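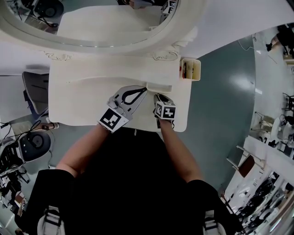
Dressing tables are designed to be looked at from a stool, and that's a poor place to judge how they work as storage. I've been going through small bedroom furniture for a friend's flat in Trastton, and I'm posting notes as I go. Take the white one at the top: the top surface is a plain flat rectangle, and all the decoration is at the back, in the scrollwork and the thick border of the oval mirror. That's the right way around. The part you use is the part you can wipe.

Carving at the back edge has a cost, though. Powder gets into it and a cloth won't reach. Use a dry 24 mm paintbrush, natural bristle, then a barely damp cotton swab. Spray cleaner goes on the cloth, never on the furniture. Sprayed directly, it collects in the recesses and yellows there.

Same goes for any raised lip running across the top. It stops a lipstick rolling, and it also collects a line of dust along its foot. Wipe parallel to it. Wiping across it just parks the dust on the far side.

Gloss white shows fine scratches mostly under overhead light. The usual culprit is a ceramic cup with an unglazed foot. Put 3 felt dots under anything that stands there permanently. Three sit level on any surface; four will rock if one is thick.

On cups: keep one, keep it small, keep it at the side. The one on this table is a little white rectangular holder at the right edge with a few slender things in it, and the middle is left free for hands. Two or three inches further in and you'd be knocking it over with your elbow.

Dolores Pennington asks about mirror height. Sit down on the seat you'll really use, look straight ahead, mark the wall. The center of the oval should be within 2 inches of the mark. If it's off by more, change the seat -- the mirror is usually fixed to the table.

Check the mirror joint while you're there. Push gently on the top of the border. Any movement at the base means the screws behind need a quarter turn. Do them alternately, by hand. A power driver will strip particleboard in one go.

Brendan Ó Néill says he glued his. Please don't. You'll want it off the next time you move, and a doorway in Staltetholm is no wider than a doorway anywhere else.

Seat clearance: I allow 5 inches between thigh and the underside of the table. Less is workable -- but not with a padded seat and a winter robe.

Drawer runners tomorrow. Gobnait, I have your measurements.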